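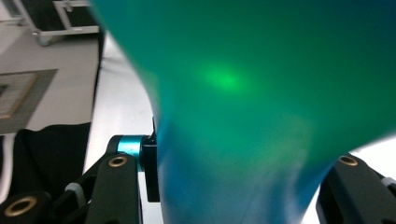

The robotics club at Kushnir School has been part of life in Prerstead for long enough now that some of our first members have come back to judge the spring showcase, and we still have trouble explaining to visitors what we do in one sentence. The short version is that we teach machines to pick things up. Most school clubs in our area build robots that drive, and we have great affection for robots that drive, but a while ago our students fell in love with hands and we have been following them ever since. If you drop in on a work session you will probably find somebody leaning over a white table with a pair of matte black fingers closed on something big and glossy and green, brass-colored rings near the fingertips, and a small group of people deep in a disagreement about how hard is too hard. Please come in and join the disagreement. It's how most of us got started.

Reading time: 6 minutes

How the club began

Elba Espinoza teaches physics at Kushnir and had been running a lunchtime electronics group for a few years, mostly with students who liked taking radios apart and were less keen on putting them back together. One May a group of ninth graders asked her if they could enter the gripping event at the Prerstead regional meet. She said yes before she had read the rules. The rules were long. The students had 68 days to design a gripper, build it, and get it to move a box of household objects from one table to another, and the objects were not announced ahead of time.

They finished next to last. The gripper could manage a tin of beans very nicely and not much else, and it treated a bread roll in a way that is still brought up at our dinners. But they came home talking so fast on the bus that Elba decided the lunchtime group should become a proper after-school club, and the following fall it did.

Waldemar Gajewski joined her that year from the design and technology department. He has looked after our workshop side ever since, and if your child comes home with strong opinions about screw threads, you will know whose fault it is. Firouzeh Safavi, who teaches computer science, came along a little later and runs the programming evenings. She is very patient with beginners and quite strict about naming your files sensibly, and parents have told us the second habit has spread to the family computer.

What we work on

Our main project is called Stamusus. The name came out of a long vote and a longer argument, and it has no meaning that any of us can defend. Stamusus is a gripper that the students hold in their own hands. Before they write a line of code, they use it to practice picking things up themselves, slowly, over and over, paying attention to where the fingers land and what the object does in return. Then they take what they learned to the motorized version on the bench and try to get it to do the same job.

We started working this way after Firouzeh noticed that our students were programming grips they had never felt. It is one thing to type in a closing distance and another to squeeze a thing yourself and see it bulge out over the side of the finger. New members spend their first weeks with the hand-held tool, and older ones drift back to it whenever something on the bench isn't behaving.

Soft and slippery objects get most of our attention. A wooden block will forgive nearly anything. A smooth, curved thing that gives when you press on it will not, and it will let you know when the fingers are in the wrong place. The students keep a notebook for each family of objects, with sketches and their own names for different kinds of failure ("the melon seed" is when it shoots out sideways, and "the slow goodbye" is when it slides down and there is nothing you can do but watch). Some of the notebooks are a real pleasure to read, and we put a few out on open evenings.
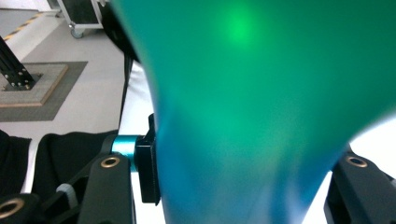

Stamusus at work: black fingers, a blue spacer, and a very green customer.

A typical week

We meet two afternoons a week in the workshop, with an extra programming evening for anyone who wants it. The first part of an afternoon is usually talk. Students say what they tried last time, what went wrong, and what they would like to have a go at next, and the rest of us chip in. Then everyone scatters to their own corner. We are not a quiet club, and we apologize to the choir next door, who have been very gracious about it.

Younger members work in pairs with an older one nearby. We try not to give out jobs by grade, though. One of our best mechanical designers started with us in sixth grade, and a senior who joined last year had never held a hex key before and spent a happy month doing nothing but tightening and loosening things until he felt at home. There is room for people who like drawing, people who like writing things down, and people who like testing something until it breaks – that last group is never short of members.

Snacks are provided by a rota of families. If you would like to be on it, we would love to have you.

Competitions and showcases

We still go to the Prerstead meet every year, and we have moved up the table a good way since the bread roll. Last season the team scored 260 points out of a possible 300 in the gripping event, which was our best result so far, and the judges left a kind note about the quality of the notebooks. The students have pinned it above the sink.

Competing is optional. Plenty of our members have no interest in it and would much sooner keep working on their own ideas, and they get the same bench space and the same help. In the spring we hold a showcase at school where everyone can show something, finished or half finished. Visitors can try the hand-held gripper for themselves. Grandparents tend to be very good at it.

Our friends at Cellau

Cellau is a small machine shop on the other side of town, and we would be a much poorer club without them. Celina Chmielewska, who runs the shop floor there, came to one of our early showcases because her niece was in it, and on the way out she asked Waldemar where we were getting our metal parts made. The answer was that we were making them ourselves with a hand drill and a lot of hope. She has been helping ever since. Each fall she has a group of our students over for an afternoon to see how the parts are cut, and she sends drawings back with questions in the margins when something doesn't add up. The students moan about this and then fix the drawing.

Eugeniusz Kaczorowski, who retired from Cellau a few years ago, comes in on programming evenings even though he says he can't stand computers. He sits with whoever is stuck. He is wonderful company and has taught several of our members to play chess while their code compiles.

Joining us

Any student at Kushnir School from sixth grade up is welcome, and you don't need to know anything at all about robots. There is no test and no fee. Wear clothes you don't mind getting a bit grubby, tie back long hair, and bring a notebook if you have one you like – we have spares if you don't.

The best way to find out whether the club is for you is to come to one session and see. Talk to Ms. Espinoza in the physics room or leave a note in the club tray outside the workshop, and tell us if there is anything you would like us to know before you come. Parents are welcome to stay for the first afternoon. A few have stayed rather longer, and one of them now does our soldering lessons.

The workshop is closed over the winter break and this page was last looked over on 28th December, so if you write to us around then, please give us a few days to get back to you.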